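Kerslake Serving Baskets: Frequently Asked Questions

Rellow supplies table and counter baskets to bakeries, cafeterias and hotel kitchens. The answers below apply to the Kerslake range unless a question names another product.

General

What are Kerslake baskets made of?
All current Kerslake models are woven from solid-core polypropylene strand over a welded steel wire former. The former is fully enclosed by the weave. Older natural willow models are no longer sold, and the care instructions on this page do not apply to them.

Is the material approved for direct food contact?
The strand is food-contact grade. Direct contact is acceptable for dry baked goods such as rolls, bagels and crackers. For anything glazed, buttered or filled, use a liner. Sugar and fat work into the crossings of the weave and are slow to remove.

What is the difference between Kerslake and Vematell?
Vematell is the open-weave line. It is lighter and drains faster but drops crumbs onto the counter. Kerslake is close-woven and holds most crumbs until the basket is emptied. Sizes are shared between the two lines, so liners and risers are interchangeable.

Cleaning

Can the baskets go through a commercial dishwasher?
Yes. Rack them upside down, one layer deep, and do not stack other items on top. Use the standard cycle. Heated drying should be switched off — repeated exposure softens the strand where it bends over the rim wire.

How often should a basket be washed?
Unlined baskets in daily service should be washed at the end of each day. Lined baskets can be shaken out daily and washed every 3 days, provided the liner is changed between services and nothing has leaked through.

How do I get crumbs out of the corners?
Tap the inverted basket against a flat hand, then brush along the direction of the weave with a dry nylon brush. Brushing across the weave pushes crumbs deeper. Compressed air also works but should be used away from the food area.

Can I use bleach?
Diluted chlorine sanitizer is acceptable at the strength given on the sanitizer label. Rinse afterward. Undiluted bleach will lighten dark strand unevenly, and the change is permanent.

Use on the counter

Can warm bread go straight into the basket?
Let bread cool on a wire rack first. A close weave traps steam under the load and the bottom crust goes soft. If bread has to be served warm, use a cloth liner and leave the top open.
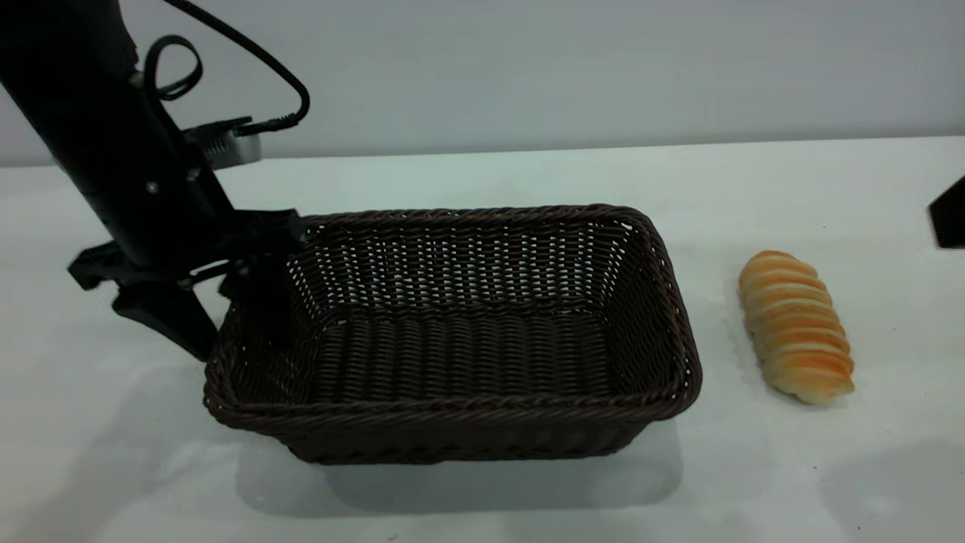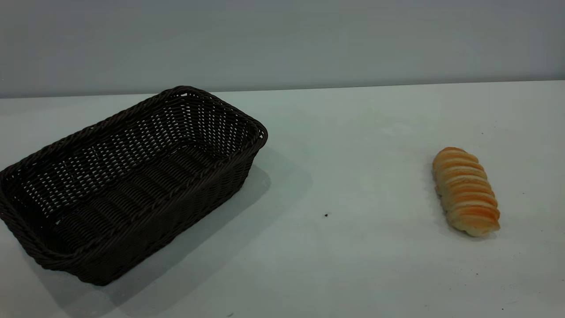

Do the baskets need risers?
Risers are optional. They lift the base off the counter and let air pass underneath, which helps in humid kitchens. Each riser set contains 4 feet that press into the base from below. No tools are needed.

Will the basket scratch a painted or lacquered surface?
The strand itself will not. Grit caught in the base can. Wipe the underside before setting a basket down on a finished surface, or fit risers.

Can baskets be stacked in storage?
Empty baskets of the same size nest. Put a sheet of paper between them if they will be stored for more than a few weeks, and make sure they are fully dry. Do not nest different sizes.

Liners and spare parts

Which liner fits my basket?
Check the number molded on the tag under the rim. Model 1131 takes the large Skalteo liner. All other models take the standard liner. Skalteo liners are cotton, come in packs of 2, and shrink slightly on the first wash. This is allowed for in the cut size.

A strand has come loose. Can it be repaired?
A loose end on the side wall can be tucked back under the nearest crossing with a blunt needle. A broken strand on the rim cannot be repaired on site. Take the basket out of service, as the cut end may be sharp and fragments can fall into food.

Can I return a used basket?
Baskets that have been in food service cannot be returned unless faulty. Unused baskets can be returned in their original packaging with the tag attached.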